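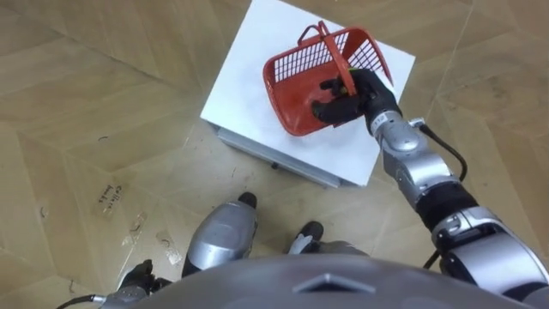 Small shops and the pleasure of walking to them

Plendport has 5 greengrocers, which is a ridiculous number for a town its size, and I love every one of them. I moved here in December, when the sea was the colour of slate and half the high street closed by four in the afternoon, and it was the greengrocers that kept me going. Their lights stayed on. Crates of clementines were stacked out on the pavement, and inside there was always somebody arguing cheerfully about sprouts.

Gasser is the one I go to most. It sits at the bottom of the hill, next to the shoe mender, and it has been selling fruit and veg for 40 years from a room hardly bigger than my kitchen. You go in for onions and come out with onions, a bunch of dill, two sorts of pear and firm instructions on how to cook a celeriac (slowly, with far more butter than you had planned). The pears are kept behind the counter and you have to ask for them. Say which day you want to eat them and they'll choose one to match. I have never had a bad one!

Undar, up by the station, is another thing altogether. It's all roots and leaves, much of it from growers within sight of the town, and the mud comes free. In spring they sell wild garlic by the handful and the whole shop smells of it, and so does your coat for the rest of the week. The potatoes alone would fill this page. There's a knobbly purple one that stays purple when you boil it, and I've served it to everyone who has come to stay.

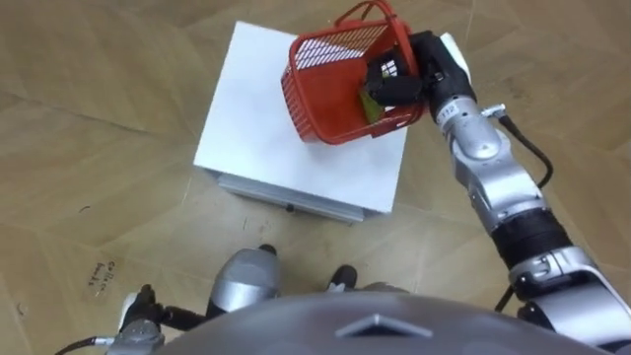 Does shopping like this cost more than the supermarket?

It depends on what you buy. Out-of-season berries are dearer, but roots, greens and anything there's a glut of are often cheaper, and you can buy a single carrot if a single carrot is all you need.

That last bit has changed how I cook. I used to do one enormous shop and then spend the week feeling guilty about a bag of salad. Now I walk down most mornings and buy for that evening and perhaps the next day's lunch, and the soup happens because the leeks looked good, or because somebody ahead of me in the queue was buying barley and I thought, oh, barley! 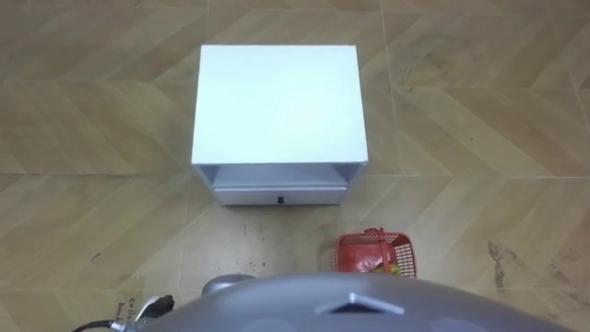

The walk matters too. From my door to Gasser and home again by way of the harbour is 2 miles, and I know the dogs on that route better than I know some of my relations. If it's raining I stop at Wavisus for a coffee and a slice of whatever they've made with the greengrocers' bruised fruit. Last time it was plum and almond, still warm in the middle, and I bought a second slice to take home.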